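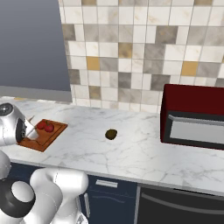

1. Why we chose kitchen counters

Our project is about how small apartments in the Lunuden district use the kitchen counter. Four students made the work: Adel Cherkaoui, Pushpa Pandey, Siham Younis and me, Younes Bouazza. Our teacher was Asmaa Tahiri, and we thank her for her patience with our drafts.

In the beginning we wanted to study whole kitchens, but this was too large for one term. The counter is the place where people prepare food, put the shopping, and sometimes do homework, so we decided to stay with it.

2. How we worked

In December we put a paper form in the mailboxes of the Helmy buildings. We printed 2,000 forms and received 1,214 back, which was more than we expected. The form had questions about cutting, cleaning, storing and light. After this, Pushpa and Siham visited four families who agreed to talk longer. Adel typed the answers, and I made the tables.

One question was not clear. We wrote "Do you have enough place?" and many people did not know if we meant the counter or the cupboards. We did not use the answers to this question.

3. What people told us

The most common complaint was the distance between the sink and the place for cutting. In the older Helmy kitchens the stove stands between them, so a person must carry wet vegetables past the hot pans. Many families put a cutting board over one half of the sink to avoid this.

The material of the counter was less important for them than we thought. People with stone counters worried about lemon juice and stains. People with wood worried about water near the tap. Light was a bigger problem, especially in winter, when the person who cooks stands in her own shadow.

4. What we would change

We would test the form with a few neighbors before printing it. We would also visit at dinner time. Our visits were in the afternoon, and the families had already cleaned everything for us.

The tables are in the second part of the report, in the same order as the questions on the form.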